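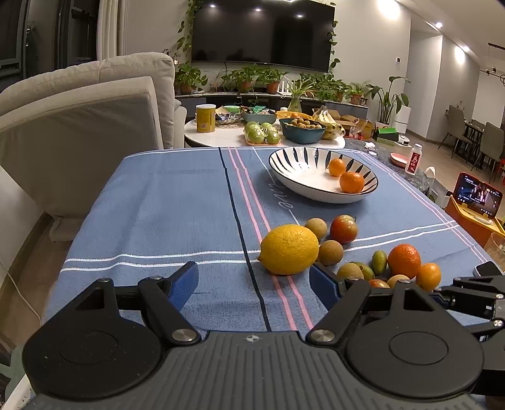
Re: [pludolau-kitchen] One big fruit bowl or lots of little ones?

Hi everybody,

I've been meaning to answer this one since it landed (sometime after midnight, whoever you are, go to bed!) and I finally got the table set up in a way that let me think about it. Your question is at the bottom for those who get the digest.

So, my short answer is one bowl, but don't put everything in it. I used to pile it all in together, citrus, tomatoes, whatever came home from Manole market, and then I'd dig down a few days later and find one sorry mandarin at the bottom with a fuzzy green coat on. Now I lay everything out on the blue cloth first, the one with the pink and white stripes and "Love" written on it, and I take a good look before anything gets a place. The lemon and the tomatoes can sit out on the cloth while I make up my mind. The white dish with the dark leaf strokes is wide and shallow, and I swear by shallow. You can see what you have! A deep bowl looks gorgeous in a store and then you never see the bottom layer again until it's soup.

Oranges go in first for me. They're heavy and they don't mind being leaned on. Lemon next to them, pointy end wherever it wants to go. Then anything round and small gets tucked in the gaps. I take the little tan ones for longans (my mother-in-law calls them something else and I can't spell it) and they are terrific for filling in. They do roll, though. If you have a smooth tabletop, put a cloth down, please, or you'll be on your hands and knees with a flashlight.

Tomatoes. I know, I know, we had a whole thread on tomatoes in July and I'm not reopening the fridge argument. I keep mine out if there's any green left on them, stem side down, and away from anything heavy. I'll put a ripe one in the bowl for color if company is coming, and take it back out after. Is that silly? Probably. It does look nice with the oranges.

On the washing question: I don't wash citrus until I'm going to use it. I tried the other way with a whole bag last winter and they got spotty on me. A dry dish towel and a quick wipe is all they get. Those of you who use the Meltent fruit liners, I'd love to hear if they do anything. I bought a pack, used 2, and then lined a drawer with the rest.

The overflow goes on the little white table behind. I let the bulk stuff stay in whatever it came in, basket or wrapped tray, and top up the plate from there. Wrapped trays I do try to open fairly soon, the fruit sweats under the film if the room is warm. But I'm not going to decant everything into matching dishes. I don't have the dishes or the patience.

One more thing and then I'll stop. Check the pile every morning while the coffee's going. Pick each piece up and turn it over. Takes me less time than the toast, and anything with a soft spot gets eaten at breakfast or goes in the saucepan.

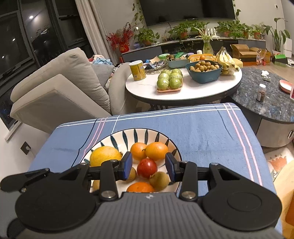 Earlier message from a list member in Bumside:

Hello all, new here, long-time lurker. We moved into a smaller place and I went from having a whole pantry shelf for fruit to having the end of one table. I like having it out where the kids will grab it, but I can't work out if I should have one large bowl in the middle or a bunch of small ones, sorted by kind. The small ones look tidy for an hour or so and then there's a tomato in with the lemons and peel in all of them.

Also, does anyone really sort by what ripens what? I read a long article on it and came away more confused than when I started. We eat mostly oranges and whatever small stuff is cheap that week. I've got room for something 15 inches across at most, and I'd like to still be able to do homework at the other end of the table.

Thanks in advance, and sorry if this was covered before. I searched the archive and got 2,000 messages with the word "bowl" in them, mostly about soup.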